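Ambrose Hand-Guided Teaching Kit
Sold and supported by Rukton, Ollcombe

Product code: 3146-A
Availability: in stock, sent out within 9 working days

The Ambrose kit lets you show a two-finger gripper a job by doing the job yourself. You hold the grip handle, carry out the task at your normal pace, and the kit records the path, the finger opening and the view from the wrist camera. The same kit can be used with the remote handset if the arm is out of reach or behind a guard.

It was first built for small parts and has been sold for that since version 1. Metal links, strips, clips and similar shiny items can be taught on the standard pads. Fit the long pads for anything that has to be picked up from floor level.

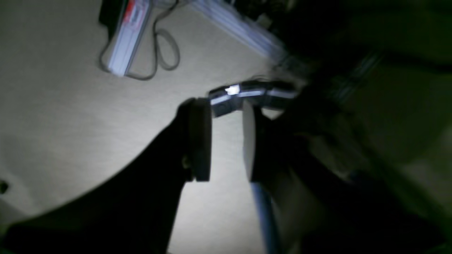 The wrist camera runs whenever the grip handle is held. Exposure is fixed at the start of each recording and does not change part way through, so set it with the gripper already over the work. Fast movements will blur. We suggest slowing down just before the fingers close and again just before they open.

Cloth handling

Version 3 adds the Vestico cloth profile. Cloth is hard to describe in a program and fairly easy to show by hand, and most of our customers now buy the kit for this purpose. The profile lowers the closing force, raises the sampling rate while the fingers are nearly shut, and keeps recording for 4 seconds after release so that the fall of the cloth is included.
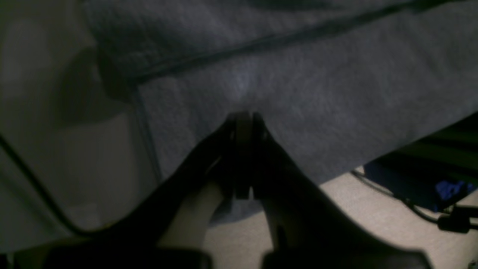 Fingertips closed against grey fabric, wrist camera view.

Teach each grip point as a separate recording. A hem, a seam and an open panel do not behave alike, and mixing them in one recording makes the playback less steady. Thin jersey and thicker fleece should also be kept apart. Recordings can be named, joined and trimmed in the desktop software.

For remote teaching, the handset has a single trigger for the fingers and a thumb pad for wrist rotation. Movement can be scaled down for close work. The camera view on the handset screen is the same one that is saved. 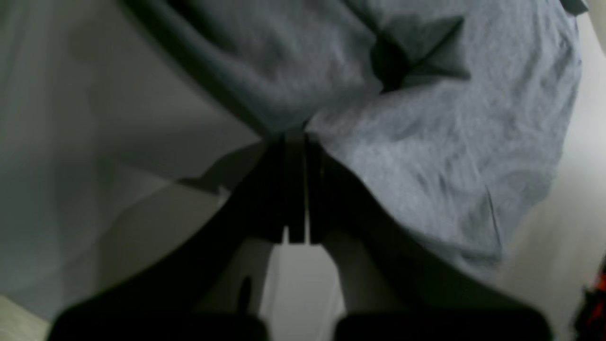
If the cloth covers the lens during a lift, the recording carries on and the covered part is flagged in the timeline. You can keep it or cut it.

In the box
Grip handle with finger trigger
Remote handset and charging lead
Wrist camera and bracket
Standard pads, long pads
Desktop software licence, 3 seats

Not included: robot arm, gripper, mounting plate.

Vestico profile updates are free to registered owners. The April update must be installed before the handset is paired.

Page last changed June 3, 2023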